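Re: Towels – how are you folding the bath size?
Koen Wouters
July, 9:15 am
2 replies – 15 views

On the Molesholm household list, Desmet wrote:

> We took over the linen for the guest rooms this spring and I'm stuck on
> the towels. There are four rooms and the shelf in the hall closet is
> narrow, so whatever I do has to stack without leaning. I fold in half,
> in half again and then in thirds, and the pile slides forward every
> time somebody pulls one from the middle. The hand towels are fine. The
> bath size is where it goes wrong.
>
> Also, do you fold straight out of the basket, or lay everything flat
> first? My sister lays everything flat. I've been holding them under my
> chin like my mother did, and the corners never match.
>
> One more thing. Some of ours have gone stiff. Is that the detergent?
>
> Desmet

Desmet,

I'll take these in the order that's easiest for me, so the stiff ones come first.

It's probably detergent, yes. When we moved to the house on the hill the water was much harder than we were used to, and I kept putting in the same amount of soap and then a bit more when things came out dull. The towels got worse. I cut the soap by half, ran one load with no soap at all, and stopped using softener on anything terry. It took a few washes. They aren't like new but you can dry your face with them. If yours are dried on a line, give each one a hard shake before it goes up and another when it comes down. That does more for the loops than anything I've bought.

Don't overfill the drum either. Our machine will take nine bath towels if you push them in, and they come out twisted together with the hems rolled. I do fewer now and run it again.

On folding under the chin: I did it for years too. It works for a hand towel and for a pillowcase. With a bath towel the far end is down by your knees and you can't see what it's doing, so one edge ends up longer and you hide it inside the fold. Then you have a thick side and a thin side, and I think that's your sliding pile. Check the next one that slides and see if the front is higher than the back.

So I'd go with your sister. Lay it flat. Any table will do as long as it's longer than the towel, or the end of a bed if the mattress is firm. A soft bed is no good, everything sinks in the middle. I don't like a bare polished table for it because the first layer moves when you smooth the second. A cloth over the top fixes that. Felt is good, an old blanket pulled tight is nearly as good.

The part that takes the time is getting from the heap to the flat towel. I used to grab the middle and shake, and half the time it landed in a different heap. What I do now is look for a hem. Most towels have a woven band near the end that feels different from the loops, and you can find it with your fingers without looking. Once you have the band, slide along it one way until you get to a corner, hold that, and slide back the other way for the second corner. Then lift with both hands and let it hang. It will drop out of most of its folds by its own weight. Lay the far end down first and bring the near end toward you.

The care label helps as well, if yours have them. It's sewn into the edge, so once you've found it you know you're on an edge and not on a fold. I lay all of mine with the label on the same side. My wife says this is fussy. It does mean the labels end up inside after the last fold and the shelf looks tidier.

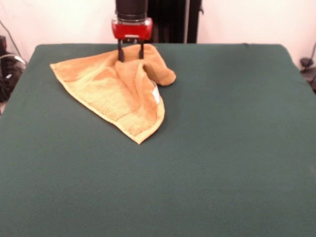
Koen Wouters

The orange one is a fair picture of the stage I mean. There are corners already free, one toward the upper left and one pointing down the table, and the band shows along the lower edge, but the right side is still rolled up in a thick fold. Pulling on the raised part by itself will only get you a taller heap. I would go for the band and follow it along. The white label is over by the right-hand fold, so that's another bit of edge to go by.

Once it's flat, I smooth it from the middle out, hands open, and tug the corners square. Then for the bath size:

Fold the long sides in, so you have thirds lengthwise. Bring the second side a little short of the edge, otherwise it bulges when you fold again.

Fold the short end to the middle, then the other short end to meet it, leaving a finger's width between them.

Close it like a book.

It goes on the shelf with the rounded side facing out. The loose edges are all at the back, against the wall, and nothing catches when you pull one. Your way, with the thirds at the end, leaves you with loose edges at the front, and those are what people grab.

For a narrow shelf I'd also keep the stacks short. We had one tall stack per room and changed to two low ones, and the leaning stopped. If you haven't the width for two, try rolling the spare set and standing the rolls in a basket on the floor of the closet. Kalis does it that way at the lake place and it looks nice, though her rolls come undone if the towels are thin. She folds one corner over first and tucks the last bit in. I never got the hang of it.

The hand towels I leave alone. Halves and halves again.

You didn't ask about colors, but if you're buying replacements, wash the strong ones on their own to begin with. We had a dark yellow set that gave up color for three washes and took a white bath mat with it. I'd also stay with one maker, because the sizes differ by more than you'd expect and a mixed stack never sits straight. Ours are from Clilludetti, the plain line, item 2721 if they still carry it. The hem is wide and doesn't pucker.

If you try the flat method, let me know whether the pile holds. And does anyone have a good answer for fitted sheets in the wide size? I still roll mine up and shut the door on them.

Koen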